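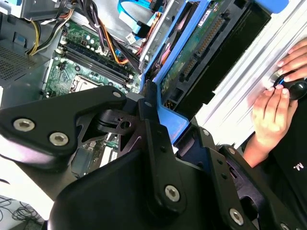 Cata Snags
Failed and stopped runs from desktop PC teardown

Last updated November 22, 2020
Maintainer: Haoran Peng
Safety notes: Yvonne Lambert

What's in here

Cata Snags is the part of the Cata teardown recordings that we used to throw away. It has 94 runs in which the gripper was working inside an open desktop tower and something went wrong: a finger hooked a wire, a drive jammed in its bracket, a stop fired when it shouldn't have, or (the big one) a stop didn't fire when it should have. We love this set! The clean runs are in the main Cata release and they're useful, but if you want to know how a gripper behaves with a power cable looped around one finger, these are the runs to look at.

Every run has wrist camera video, joint positions, motor current for the gripper, the controller log and a short text note by the person who was at the bench. A person works in the tower alongside the gripper in all of them, so hands are in view a lot of the time.

The October fault

Please read this part even if you only came for the video.

The gripper has a soft mode and a full mode. Soft mode caps the closing force at 30 newtons, and it's supposed to be on whenever a person is sharing the tower. In October, Jalen Montoya was steadying a drive bracket while the gripper closed on the other side of it, and the gripper kept going past the cap. The plastic cracked. Jalen had his fingertips on the outer panel and wasn't hurt. He hit the stop and the arm held still, as it should.

The log told us what happened, once Maarja Baranauskienė had the patience to line it up with the camera feed. The wrist camera had dropped off the USB bus and come back. On reconnect, our driver restarted the whole wrist node, and the gripper settings live in that node. They came back at defaults, and the default was full mode. The status light on the operator screen was drawn from the last command sent, so it still said SOFT.

We then went through the older logs and found the same reset in 12 of the runs in this set. In 11 of those there was nothing between the fingers when it happened, or the job ended before the next close. They are all marked, so you can look for yourself.

What we changed
The default is now soft mode. Full mode has to be asked for, and the request expires at the end of each run.
The camera and gripper are separate nodes.
The status light reads the mode back from the gripper. If there's no reply, it says UNKNOWN and motion is blocked.
A wrist camera dropout pauses the arm until someone presses resume.
No hands inside the tower while the fingers are closing, whatever the light says. Hands on the outside panels are fine.

Runs recorded after these changes have fix_level set to 2. Everything else is 1. Please don't copy settings from a level 1 run onto your own hardware.

Fault labels

cable_snag
A wire or connector caught on a finger, bracket or bolt head. By far the most common. Flat SATA cables tend to slide off, but bundled power leads don't, and they like to get in behind the finger bracket where the camera can't see them.

drive_jam
The drive or its bracket twisted on the way out and locked up.

false_stop
Current spiked and the arm stopped with no contact that we could find. Often a stiff cable bundle pushing back on the wrist.

mode_reset
The October fault. Check gripper_mode_actual against gripper_mode_shown.

bolt_loose
A bolt on the gripper backed out during the run. We check them with a hex key before every session now, and this label has gone quiet.

A run can have more than one label. Birdie Baptiste did the first pass and Maarja did the second. Where they disagreed, both labels are kept, and the notes are worth reading – Birdie's especially, she writes down what it sounded like.

Files

runs/ has one folder per run
runs/NNN/wrist.mp4
runs/NNN/joints.csv
runs/NNN/gripper.csv
runs/NNN/controller.log
runs/NNN/note.txt
labels.csv
towers.csv lists the machines, all donated office desktops from the Doucet recycling center in Trosivcombe

Times are in seconds from the start of the controller log. The video clock drifts a little on long runs, so use the sync column in gripper.csv instead of counting video frames.

Known problems

Run 032 has no joint data. The disk filled up.
After a camera reconnect the video has a gap, and the file simply jumps. The gap is listed in labels.csv for mode_reset runs only. We'd like to do the rest.
gripper_mode_actual was worked out from motor current for level 1 runs, as the gripper wasn't being asked at the time. Treat it as a good guess.
Asset tags and drive serial numbers were blurred by hand. If you spot one we missed, write to Haoran and we'll pull the run the same day.

Please don't use this set to claim that a gripper is safe around people. It's small, it comes from one bench, and it only has the failures we noticed.

Viewing the runs

The Olto viewer opens any run folder directly. Turn on the mode overlay and start with run 071, which is the cracked bracket. You can watch the two mode lines split apart well before the fingers close. It's a great one to show new people before their first session!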